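Kershaw Stone opens its yard in Grindton to the public once a year, in October, and I have now gone twice. The first time I came away with a tote bag and a quote I'm glad I didn't sign. This year I left the checkbook in the car.

The pitch is that you "meet your stone." You park behind the saw shed, get a paper cup of cider, and are led down the rows by a salesman who tells you every slab is one of a kind. Fine. So is every potato. What I wanted to know was what the stuff costs once it's cut, hauled to Ridton and set on a cabinet, and that took four tries to get out of anyone. The slab I asked about was tagged at $919. Cutting, edging, sealing and delivery were on a separate sheet, and the sheet was in the office.

The reds and browns get the most attention, and I'll admit they're handsome when polished. They are also marble, whatever finish is on them, and marble and lemon juice don't get along. The tour called this "patina." I grew up with a marble-topped washstand and we called it a stain.

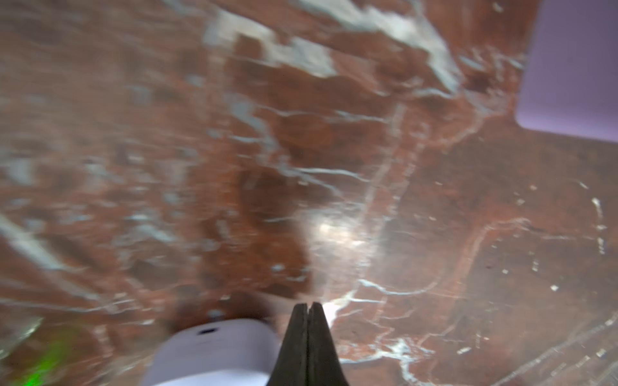

Ga-eun Cheon wrote in after my last report to say I was being unfair to the yard. Her counters have been down for 4 years, she cooks on them every night, and the etching bothered her for one winter and then it didn't. She also says the yard came back and rehoned a section by the sink without charging her.

Good for her, and I mean it. I'd still like that promise in writing. When I asked at the desk, the warranty turned out to cover the seams and the install, with nothing about the surface.

The saw demonstration at 2 was the best part of the day. It was loud, it was short, and the man running it answered questions without checking a brochure. He told me he has Clukemitz laminate in his own kitchen.

Parking is free. The cider is from a jug.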